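**To:** Meriem Soliman
**From:** Senan Hanrahan, Numeck
**Re:** Cloth handling, second progress report
14 June 2023

You asked for a plain answer on whether the Tesstead laundry could hand its folding over to a machine next year. My answer is still no.

We have now logged 2,165 attempts at picking up, spreading and folding cloth. Of the last 211, all on flat pieces with square corners, 85 ended in a fold that Orla Buckley would put on a shelf. She was generous with a few of them. Garments with sleeves are worse, and I have left them out of the count until we agree what a pass looks like.

Speed is the other trouble. A person at Tesstead folds a sheet and is reaching for the next while our software is still looking for a corner.
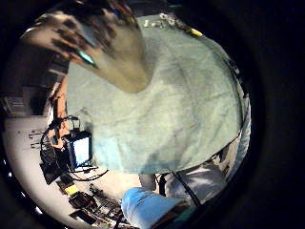
Soft things bunch up and hide their own edges, and a method that copes with one fabric often fails on the next. Niamh McGrath thinks more recordings of people doing the job by hand will close the gap. I think they will help with corners and do little for anything creased or doubled over. We have agreed to test both views on the same set of cloths in July.

The sales film from Zernport, which you forwarded, shows two towels folded without a fault. I would ask them how many takes they made – and who laid the towels out.

Spending is within budget. Róisín will send the figures separately. I would not order any floor equipment before the July results are in.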